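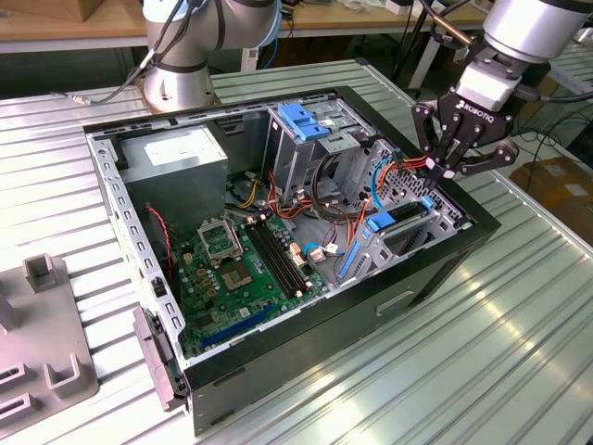
I have owned four computers in my life and taken the lid off every one of them sooner or later, usually in August, when the study faces west and the fan starts sounding like a hairdryer with a grievance. You'd think by now I would have a system. I have a biscuit tin of screws.

The current patient came from a house clearance in Codham, in a job lot with a printer and a box of leads that fitted neither. It's an old office tower, the sort that spent its best years under a desk being kicked by someone in accounts. I have plans for it. It's going to sit in the cupboard under the stairs and hold the music collection, which stands at 2301 albums if you believe the software and rather fewer if you discount the ones it has filed twice because of a stray comma.

What I like about these old office machines is that somebody thought about the person who would have to open them. The side comes off and there it all is, laid out like a town seen from a hill. Power supply in the corner, a big silver box with a white label on it. Green motherboard down below. And then the blue bits. I have grown very fond of the blue bits. There's a blue tab on top of the drive cage and a blue latch on the other bay, and I take both to mean "start here, you great lump". I once owned a machine from Skollatville, a firm now mercifully extinct, in which nothing was blue and everything was sharp. I still have the scar. It's a small scar, but I mention it often.

The cables are another matter. No designer has ever thought about the cables. Yellow, red and orange go up and over the middle of the board in one great arch, and a dark one goes round in a loop by the drives as if it had forgotten what it came in for. I have tidied many of these bundles over the years, with ties and little velcro straps and, in one low period, garden twine. They look splendid for an evening. Then you need to move one thing two inches to the left, and out come the scissors.

So this time I've set myself a rule, which is to do the job in an order and write the order down.

**Dust first.** I used to leave it till last, on the theory that it would be a treat. It's a stupid theory. You spend an hour with your nose in the thing and then blow everything you've avoided breathing straight into your own face. Soft paintbrush, out of doors, hold the fan still with a finger.

**Then memory.** There are two slots for it, long and black, side by side next to the processor. I'm told one should match the pair. I had one stick in a drawer and paid £0 for another by asking nicely at the repair café, and they get along well enough, like cousins at a wedding. Press until it clicks. It will need more force than feels decent. If it doesn't click, you have it back to front, and no amount of decency will help.

**Then the processor**, which I approach the way other people approach a sleeping dog. With the metal frame up and the square middle bit exposed, the whole business looks unbearably fragile, and I find myself talking in a whisper. The first time I ever did this I had read a guide 921 words long, of which perhaps the last nine were the important ones (don't touch the pins, don't drop anything on the pins, pins). These days I clean off the old paste, put on a blob of new, lower the frame, push the lever and look away at the critical moment. It creaks. It's meant to creak. I have never got used to it.

**Then the drives**, and this is where I come unstuck, every time, through greed. The sensible thing would be one decent disc. But there's a cage, and then there's a second bay, all perforated metal, and an empty bay does to me what an empty shelf does to people who buy jugs. I've had a Villine enclosure on the landing for years with two perfectly good discs in it doing nothing but hum. They're going in. The little SATA cables always reach one drive comfortably and the next by a hair, so I'll be ordering a longer one, and it will arrive the day after I've made the short one do.

The long blue slot at the bottom of the board can stay as it is. I don't know what I'd put in it. Something will turn up in the box of leads.

I've been working to an old forum post by a person called Diệp, who took the trouble years ago to write up the same sort of machine in beautifully plain steps and then answered every question underneath it, including several I would have been ashamed to ask. Thank you, Diệp, wherever you are. Your advice to photograph the cables before unplugging any of them has saved me at least two evenings. The reply below yours, from the chap who recommends a vacuum cleaner, I have chosen to ignore.

Still to do: find the screws for the side panel, which are in the tin, along with every other screw in the county. Also decide what to call it on the network. The last one was called "computer2", and I'd like to aim a bit higher.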